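October 2026, Tuesday. Room notes, lounge end

In at 9. Plan for the day was wall cleaning and a paint decision before the Koven people want their room back in December. Got through most of the cleaning trials, didn't get to the paint.

Started with the marks. White wall by the gray sofa is the worst one for visitors, everybody sits facing it while they wait. Not dirty exactly, just scuffed. Tried on the back of the door first where it doesn't matter:

dry microfiber — nothing on the dark ones, takes off dust only
damp cloth, plain water — faint smudges lift, streaks stay
damp cloth plus drop of dish soap — better, needs a second wipe w/ clean water or it leaves a ring
melamine sponge — takes everything, also takes the sheen. Shiny/dull patch shows from the side when the lights are on. Only use if we're repainting anyway
pencil eraser (white vinyl) — surprise of the morning. Good on rubber scuffs, slow

So order is eraser, then soap, then stop. Do not go at it with the sponge, Nazareno, I know you like the sponge.

Paint. The tin in the cupboard says Pendbridge on the lid and somebody wrote "lounge" on it in marker. Not convinced. Brushed a stripe on card, let it dry over lunch, held it up and it reads warmer than the wall. The wall goes a bit gray-green in this light, the card goes cream. Either it's a different batch or it's the tin for the corridor. Asked Clelier for the color code off the original order, they said they'd look. Need one small tin, 200 ml would do if anyone sells that. Otherwise a whole liter and the rest sits in the cupboard for ever like the last one.

If the code doesn't turn up: paint the full wall corner to corner, no touch ups. Touch ups always flash on this stuff. Allow 4 hours with masking, longer if the sofa has to go out the door and not just be pulled forward.

Floor. Mopped Friday with the Economou cleaner at half strength. Fine. Gray hides most of it. Full strength left a film last time and chair legs squeaked on it, leave it at half. Edge by the back wall wants doing by hand, mop head doesn't get in under the sofa at all. Vacuum w/ the flat nozzle first, THEN mop, otherwise it's just fluff soup along the baseboard.

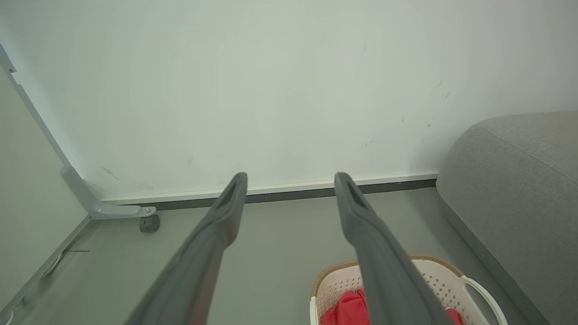 Masking for the baseboard: two parts to think about, thin white strip on top and the charcoal band under it. Tape goes on the top edge of the white strip. Wanted to use the 12 mm tape because it bends easier at the corners but there's barely any left, so wide tape and press the edge down with a plastic card. Charcoal band just gets wiped, no paint on that, don't let anyone talk you into it.

Short diagonal scuff low down, between the metal frame and the sofa, is the one I'd do first. Then the small dark streaks over the sofa. The faint smudges I'd leave until we know about the paint.

Felt pads for the frame's feet, check the drawer before buying. Pull the sofa forward a hand's width when it goes back so it stops rubbing the wall.

To do
- chase Clelier re color code
- new sponge cloths, the yellow ones are finshed
- erasers x a few, the white kind
- lid back on the Pendbridge tin properly, I only pushed it down with my thumb
- Nazareno Palumbo has the key to the paint cupboard, get it off him before Thursday

Left at five, card sample is on the windowsill in the office, still a bit tacky on one end so dont stack it.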